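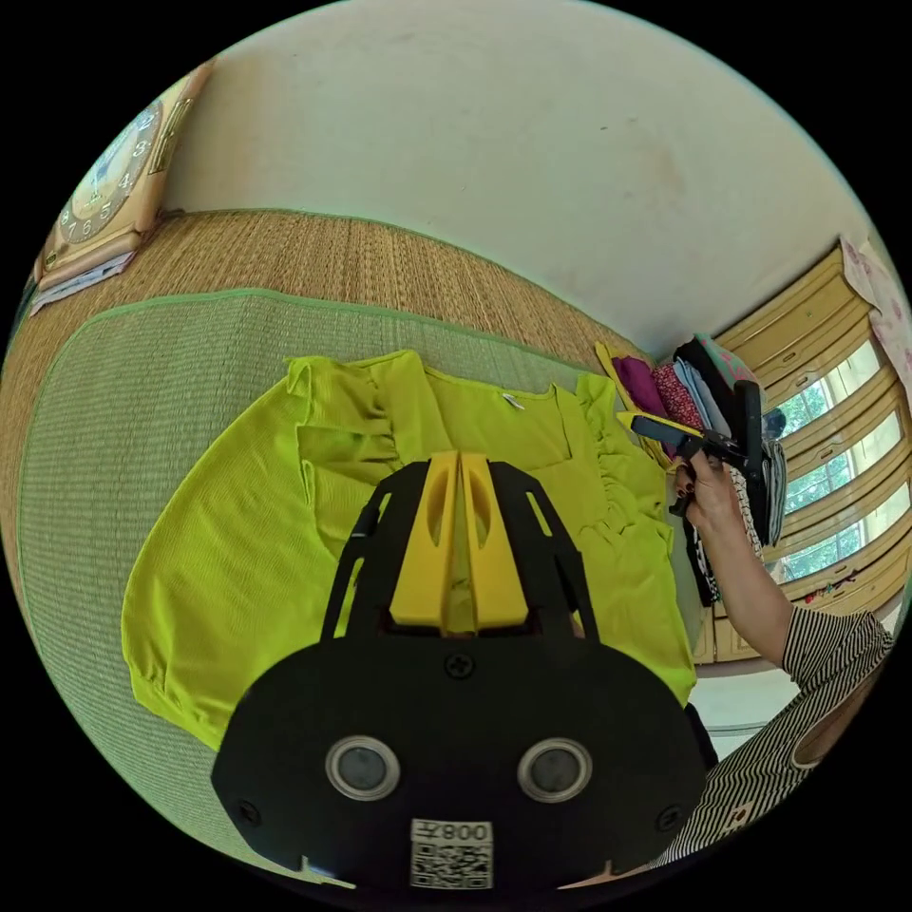
Brernov Dye House – Frequently Asked Questions

What do you do, exactly?
You mail us clothes in a color you've gone off. We dye them another color and mail them back. It's an old trade and the hours are terrible.

What does it cost?
One garment up to 40 ounces is $29. Winter coats are quoted by weight, after a short silence.

Will you match a paint chip?
We'll try. Saltthorpe Gray and Heiskanen Blue are on our standard card and come out the same every time. Your cousin's kitchen may not.
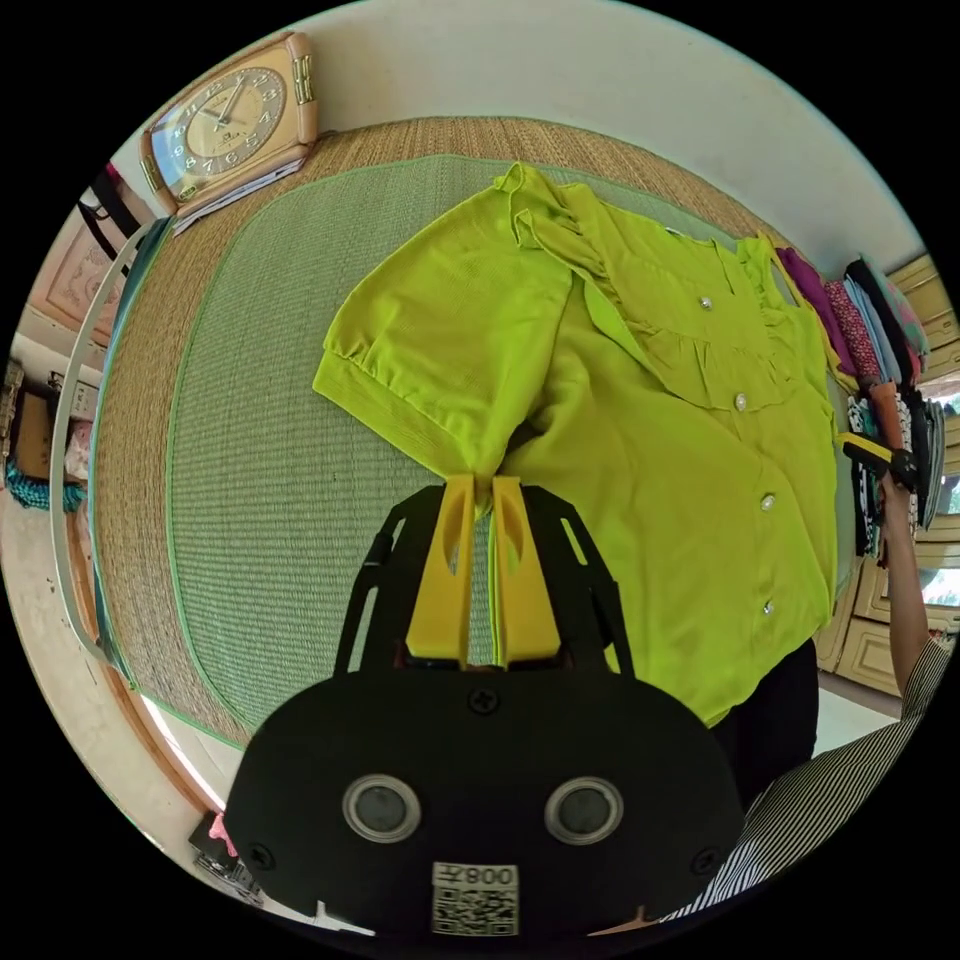
How long does an order take?
Three weeks from the day the parcel reaches us in Sarville. In November it's closer to five, when everyone decides they need something black by the holidays.

Can you dye polyester?
Not in any way you'd enjoy. Cotton, linen, rayon, silk and wool all take color well. Polyester thread stays the shade it was, so a dyed cotton shirt may come back with stitching that stands out. Some people pay extra for that.

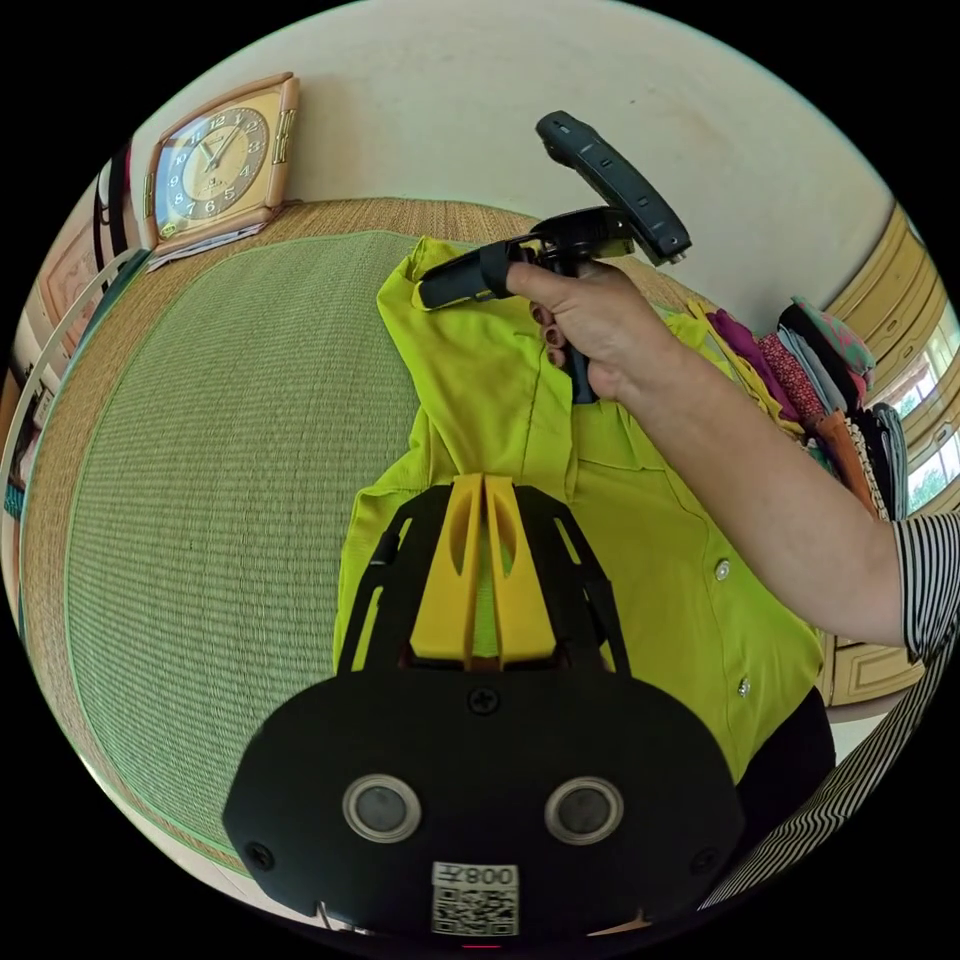 Can you make dark clothes lighter?
Dye adds color and can't take it away, so navy will go to black and not much else. We can strip some fabrics first for $12, but results vary and the cloth gets a little weaker. A yellow-green as bright as the one in the photo needs a white or very pale start. Please don't send us brown corduroy and a hopeful note – we keep the notes, and they make us sad.

Who do I write to if something went wrong?
Kamlesh Kanaujia, at the shop address. Put your order number on the envelope and include the garment.

Last updated 30 June 2020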